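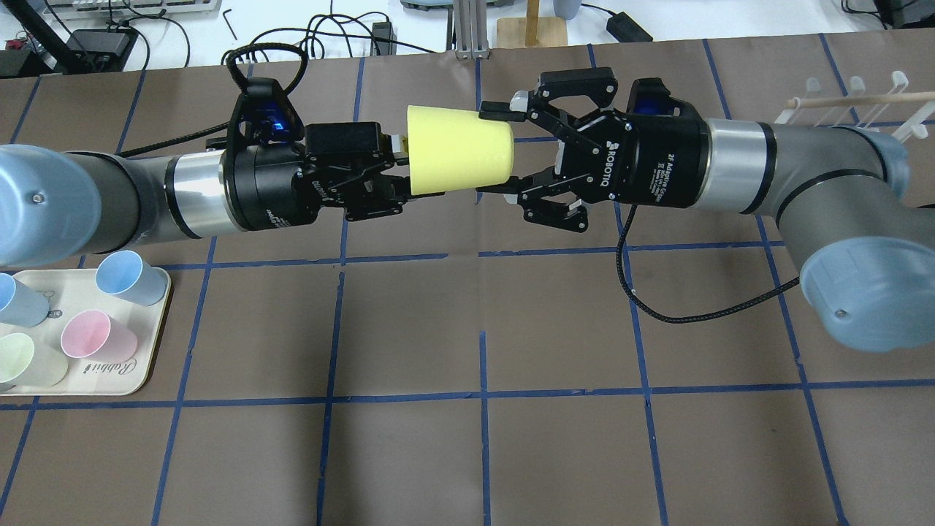 Questions we keep getting about the cup recordings

Written by Maeve Brennan, with corrections from Yuzuki Nishimura. Ask Yuzuki if you want the cheerful version.

What are you collecting?

Examples of two arms handling light cups: picking one up, passing it from one gripper to the other, turning it over, putting it down. A person drives both arms and we save the camera views, the joint positions and the gripper openings. One attempt from start to stop is called an episode. The set is called Clandau.

How many episodes are there?

We recorded 3000 and kept 2742. The rest went because the operator pressed stop too early, a camera feed dropped out, or two reviewers couldn't agree on what had been attempted. The funding plan said 4000. I have never seen a good argument for 4000 and I suspect it was picked for being larger than 3000.

Isn't more always better?

People say so. Daithí Hayes trained one version on everything we kept and one on 2592 episodes, with the near-identical ones taken out. On our own test he couldn't separate them. That is one test on one table, so I wouldn't hang much on it, but it did make me less keen to spend December recording the same handover again.

Why cups?

They're cheap, they weigh next to nothing and they come in several colours. A foam one also shows you when it has been squeezed too hard. I don't believe that being good with cups tells you much about being good with anything else, and you should be wary of anyone who shows you a cup video and starts talking about kitchens.

What is the blue tape for?

Starting positions. The operator gets a cell from a shuffled list and the cup starts there. The tape was laid by hand on brown paper, so the cells aren't all the same size and the lines wander. Treat a cell name as "somewhere near here" and never as a measurement. If you need real positions you will have to work them out from the camera views yourself.

Does the model know about the tape?

It can see it, which worries me. A model that has only ever met cups on a blue grid may be using the grid to find its way. Kerttu Hämäläinen recorded a small batch on plain paper and it is kept in its own folder. Please test on it before telling us your results.

Do the spare cups count as part of the task?

No. Whatever is on the tray is there for later episodes. The labels only cover the cup being handled. Several people have written in to report "missing labels" for the tray, and the answer is the same each time.

Why is passing a cup in mid-air a separate category?

It fails in its own way. One gripper has the narrow end, the other closes on the rim, and for a moment both are holding on. Let go too soon and you drop it. Let go too late and the arms pull against each other – foam doesn't forgive that. Operators learn the timing in a morning. Models take far longer, and some learn to hover with both grippers shut, which scores nicely if your test only asks whether the cup was dropped. Ours used to ask only that. It now asks where the cup ended up as well.

Do you keep the failures?

Yes, marked as failures. We keep a drop followed by a second try as one episode. Róisín Brennan (my cousin, before anyone asks) wanted these left out on the grounds that they teach bad habits. She may be right. The flag is there so you can leave them out yourself.

Why don't you tidy the back of the table?

We did for the first batch, and the model trained on it got worse as soon as a cable moved. Now the equipment stays where people leave it. I can't promise this is enough variety. It's one room's mess.

Can I mix this with the Okamau set?

You can load them together. Okamau measures gripper opening the other way round, so nought means open there and shut here. If your arms do the exact opposite of what you wanted, look at that first.

Does it work?

On our cups, on our table, often. Off our table I don't know, and I'd like to hear from someone who has tried.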